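Opportunities > Take Part > Adult Learners

Come and learn to bake bread with us: places open for the spring group

February | By Maricica Mocanu

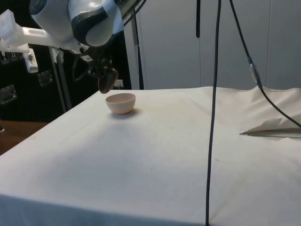 Haberkorn Community Kitchen, Adult Classes Team

We're looking for 17 people who want to learn to bake good everyday bread and who don't mind being the first to try a brand new course! It's called the Clurncombe Loaf, after the road our kitchen is on, and it has been in the works since last summer. Now we need real beginners to bake their way through it and tell us where it gets confusing.

You do not need any experience. If you have never touched yeast in your life, we would love to hear from you. If you've baked a few loaves and they came out like bricks, the same goes (Costel Anghel, our lead teacher, still keeps a photo of his first rye on the office wall, and it is a sorry sight). The only people we can't take this time are those who have worked in a bakery or finished one of our longer courses.

What you'll be doing

The group meets one evening a week for eight weeks, from 6:30 to 9 p.m. We start with a plain white loaf and bake it twice, so you can feel the difference the second time. After that come flatbreads, a seeded whole wheat, soft rolls, and a sourdough that you'll keep going at home between sessions. The last evening is yours. Pick any bread you like, bake it, and bring somebody along to eat it.

Between sessions we ask you to bake once at home and fill in a short sheet. It asks how long things took, what the dough felt like, which line of the recipe made you stop and read it again. Please be blunt! Relu Ardeleanu wrote most of the recipes and he really does want the complaints.

You'll need an oven at home that gets properly hot, a scale, and one large mixing bowl. We lend out loaf pans and dough scrapers, and flour for the home bakes comes with the course.

What it costs

There's a refundable deposit of $50, which you get back at the end if you've come to at least six sessions and handed in your sheets. The finished course will be $149 when it opens to everyone in the fall. If the deposit is a problem, say so on your application and we'll waive it, no questions asked.

Good to know before you apply

You must be 18 or older. The kitchen has step-free access from the Garka Street side, and two of the benches can be lowered. We handle wheat, rye, milk, eggs, sesame and nuts in the same room, so sadly we can't make it safe for anyone with a serious allergy to those. Most of the evening is spent standing, but there are stools and plenty of people use them.

Parking is free in the Forholm lot after 6. The bus stops right outside.

How to apply

Write us a note, a page at most, with your name, a phone number, and a few lines on the bread you'd most like to be able to make and why. Spelling doesn't matter. Drop it at the front desk or mail it to the kitchen, marked for Emanuel Bratu, by the end of the month. He'll call everyone back, whether or not there's a place for them, and he can answer questions about dates and getting here. Anyone who misses out will go on the list for the next group if they'd like.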